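The Understudies

The Giltberg Players had no money for real fruit, and no money for wax fruit either, so in January Wanpen Wattanapong drove out to a discount warehouse in Rernach and came home with a bag of plastic.

The play was called The Grocer of Zamora. It had been written by our director, it ran to 192 pages, and it required a basket of produce to be present for every one of them. The basket was a symbol. He had told us what of, but he had told us during the lunch break and most of us were chewing.

"It says here a humble carrot," Wanpen said, at the first props meeting. The props meeting was Wanpen and me at a table. "Do you think this is humble?"

She put the carrot down between us. It was the size of a rolling pin and shone like a new car.

"It's confident," I said.

"It was the only one they had."

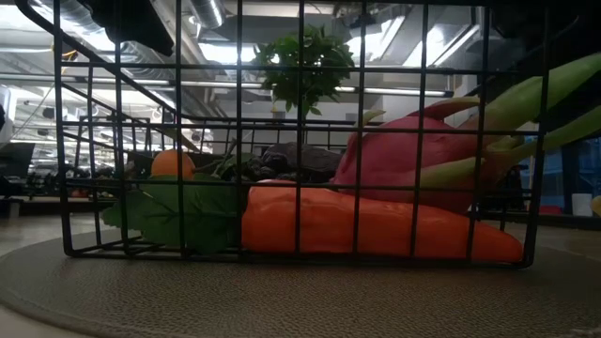

I had been given the job of props assistant after eleven auditions for a speaking part, and I took it seriously in the way a person does when he has been told he has a wonderful face for backstage. I made a chart. I learned the running order. The carrot had to be accused of something in the first act, wept over in the second, and handed to a widow in the third, and it was my business to see that it got there leaves first, so the widow would have something to hold on to.

The trouble was the dragon fruit. There was no dragon fruit in the script. The play was set in a village in the year of a bad harvest, and the grocer's whole tragedy was that he had nothing to sell but roots. Wanpen had bought it anyway.

"He can't have that," said the director, whose reading glasses were on his head and who was looking for them. "He's ruined. Look at it. It looks like it has a boat."

"The basket looked sad without it," said Wanpen.

"The basket is supposed to look sad!"

She took it out. He watched the next run-through with his chin in his hand, and at the end of the first act he said, very quietly, that it could go back in. He added a page to explain it. The grocer now had a cousin in shipping.

That was how it started. Over the spring the cousin in shipping grew from a line to a speech, and from a speech to a part, with a hat. Four people read for it. I was one of them. I had been dusting that dragon fruit every evening for months and felt I had an understanding with it that the others lacked.

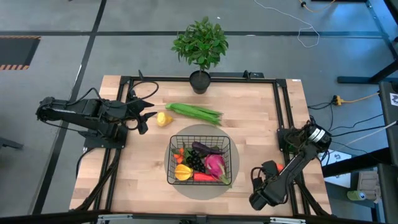 By the last week of rehearsals the basket had stopped being a symbol and become more of a supporting cast. Wanpen dressed the table herself and would not be helped. She had views on what the grocer kept in the basket and what he let lie around loose, and the loose things, she said, were the ones he had given up on. She had also set a leafy plant in a little black pot at the far edge of the wood, and when the director asked what it was for, she told him it was the widow's and that he would see it if he read his own third act. He went off and read it. He came back with another page.

We opened on 1st July in the hall on Plolten Street, which seats 239 if the side benches are used. They were not used. The cousin in shipping was played by the director's dentist, who had the hat already.

I stood in the wings with my chart. In the second act the grocer lifted the carrot to weep over it, and a woman in the front row said, in a perfectly ordinary voice, "Well, that would feed a family," and the famine never really recovered.

At the interval I found Wanpen behind the curtain, turning the dragon fruit a little to the left.

"They like him," she said.

"They laughed at the carrot."

"They were looking at it, though." She stood back, squinted, and turned it a little to the right. "The dentist has a root canal tomorrow night. He forgot to tell anybody. Do you know the speech?"

I told her I thought I could probably pick it up. Then I did the whole thing for her, with gestures, until the stage manager came and asked me to get off the potatoes.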